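**Subject:** Clicks between tracks on live album upload
**Opened by:** Ramil Ignacio
**Product:** Pulix, desktop version
**Status:** Open, waiting for customer

**Ramil Ignacio, 9:40 am**

Hello. I prepare the digital release for the band Maltier. It is a live album, recorded over two nights in June at the Gkikas hall, and the applause must continue from one song to the next without a stop. When I upload the album to Pulix and listen in the preview player, there is a short click between almost all the songs. On my computer I don't hear it. The files are WAV, 24 bit, 48 kHz.

What I tried already:

- I exported all the songs again from the original session. Same click.
- I changed the audio buffer from 160 to 1000 samples. No difference.
- I used another browser and other headphones. Same click.

**Pulix Support, 11:15 am**

Hi Ramil, thanks for the detailed report. Two questions:

1. Is "Gapless album" switched on in the release settings?
2. Does your export add a fade at the start or the end of each file?

**Ramil Ignacio, 11:50 am**

1. Yes, it is on. I switched it off and on again to be sure.
2. I was sure that no, but I looked again and the export preset has a fade out of 100 ms. I did not make this preset, it came with the session from the Trarkska studio. I am sorry that I did not see it before.

I removed the fade and uploaded the first four songs as a test release. Between songs one and two, and between two and three, the click is gone. Between three and four it is still there, but more quiet.

**Pulix Support, 2:05 pm**

Good progress. Song four may come from the second night. If the edit point between the nights is not at a zero crossing, you will hear a small click even without fades. Please try a crossfade in the session, before you split the files.

**Ramil Ignacio, 4:30 pm**

You are right, song four is from the second night. I made a crossfade of 2000 samples over the applause and now the passage is clean in my session. I will upload the full album again tonight and write here the result. Please keep the ticket open until then. One more question: will the new upload keep the same track codes, or must I enter them again?
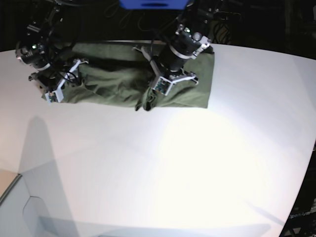
I ask this because the label has already sent the codes to the radio stations, and I would not like to change them. The titles and the order of the songs stay the same, only the audio is new.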